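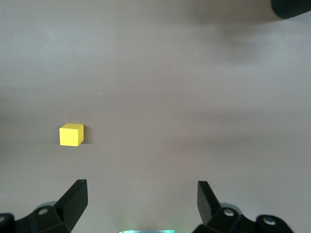 I cleared the big table in April, and I'd like it noted somewhere, so I am noting it on my own website, where I am also the entire readership before nine in the morning.

The rule was that everything came off. I have cleared tables before using the other method, in which you push it all to one end, square up the edges of the pile and call it a system. The pile at the window end had been a system for two winters. It held seed catalogs, a bicycle lamp, the manual for a Lebrun kettle we gave away, a jar of Weler wood glue that had turned into a paperweight, and a receipt for 95 dollars that I turned over several times hoping it would confess to something. It had faded down to the total. I kept it for an extra day out of respect.

Pascal Rolland, who rents me the downstairs and has opinions about furniture, came by while I was on my knees under the thing looking for the screwdriver. He watched for a bit and asked if I was selling it. I said I was cleaning it. He said he had always thought it was brown.

It's a sort of mauve. Or gray. In the evening it goes the color of the inside of a shell, and at noon it goes the color of a filing cabinet that has been told something embarrassing. I bought it secondhand in Nornent eight years ago, and I am fairly sure I chose it for the color, which I then covered with paper inside of a week and didn't see again in any quantity.

So, the paper. Most of it went into the recycling in three trips. The rest got sorted into what I will call categories:

Things with a deadline that has passed.
Things with a deadline I could still make if I were somebody else.
Drawings by my niece, undated, several of a horse or possibly a couch.
Tavau.

Tavau is a board game. I should explain that I did not buy Tavau, play Tavau or at any point agree to store Tavau. It came in a box of books from my brother's basement, and the lid gave out during the first move, so the pieces have been living loose in my house ever since. I find them in coat pockets. I found one in the butter dish. The rule book says the game is for ages ten and up and lasts an afternoon, but the rule book also has a section called "Disputes," and it is the longest section.

I put all the pieces I could find into a freezer bag, wrote TAVAU on it, and felt like a museum. Then I put the bag on the shelf, wiped the table down twice and stood back, and there was one yellow cube still sitting on it, off to the left.

A small one. Very yellow, lemon yellow, the kind of yellow they use on things you are meant not to step on. I must have wiped right around it, twice, without noticing, the way you can live for years with a light switch that does nothing.

I meant to put it in the bag. I'd like to be clear about that. But the bag was on the high shelf and I had already put the step stool away, and then it was time to eat, and I ate in the kitchen standing up so as not to get anything on the table. That was the first night. I now have a table I am too proud of to use, with a block on it.

It has been there for 59 days. It looks good, is the trouble. It has a little gray shadow that sits on the right of it when the light comes from the left, and if I'm on the phone I watch that instead of listening. I've had friends over who put their keys down beside it and then, after a second, picked their keys up again. My sister asked if it was art. I said it was a game piece, and she asked what the game was, and I said that it lasts an afternoon and there are disputes, and she said that sounded like art.

The practical part, for anyone who came looking for it: warm water, a drop of dish soap, an old T-shirt. Dry it straight away with a second T-shirt. I had a spray from the hardware store that promised a showroom finish, and it left streaks you could have skied on, so that's in the shed with the other promises. Felt pads under the legs if you plan to shove the table around while you mop. I used the last of mine on a chair that didn't need them.

The mail still comes, of course. I've put a basket by the door for it, and the basket is full. I'm thinking of getting a second basket. Pascal says what I want is a table.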